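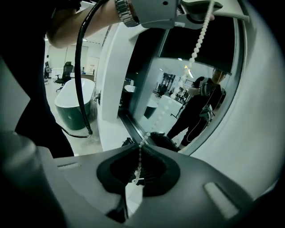
Zorine hand-held gripper, two-unit set
Reviewed after a season of regular use

I bought the Zorine set to replace a pair of older grippers that had worn out at the trigger. You get two grippers, two cables, a bag of spare pads and a printed setup sheet. I paid for mine, and Zorine has had no say in this review.

Setup took me most of a Sunday. The mechanical part is quick. The pads push on and the fingers are already fitted. The slow part is the zero position, which has to be set on each gripper separately. You close the fingers fully, hold the trigger for 10 seconds, open them, and hold again. If you let go early it keeps the old value and gives no warning. I did the left one three times before I noticed.

Cable routing matters more than the sheet suggests. The cable leaves the grip at a bad angle, and if it hangs free it pulls on the connector whenever you raise your arm. Teun Nijs at Drondik told me to leave a loose arc and clip it to a belt, and I have had no dropouts with it done that way. A right-angle plug would have solved this at the factory.

For checking grip I use light, awkward things – bead strings, shoelaces, a key on a ring. A string of small beads is a good one. The beads roll if the pads are glazed or set out of line, and you find out fast. With fresh pads the Zorine holds a string well. At 3,633 cycles on the counter my right-hand pads had gone shiny and the string started to creep. Wiping them with alcohol helped for a day or two, then I changed them.

Changing pads is easy. Pull the old one straight off, clean the seat with a dry brush, press the new one in until it clicks. Do both sides at once. The spares bag holds enough for two full changes.

Weight is fine for short sessions. After around 17 minutes with my arms at chest height I want a break. Hanneke Kramer, who has smaller hands than I do, finds the trigger reach too long and uses it with two fingers.

What I don't like: the fasteners under the finger cover are soft, and I rounded one off the first time I opened it. Support sent a replacement in October without any argument, but it took 11 days. The setup sheet also skips the order for tightening them. Go corner to corner, lightly, then once more.

I would buy the set again at the same price. Order extra pads with it.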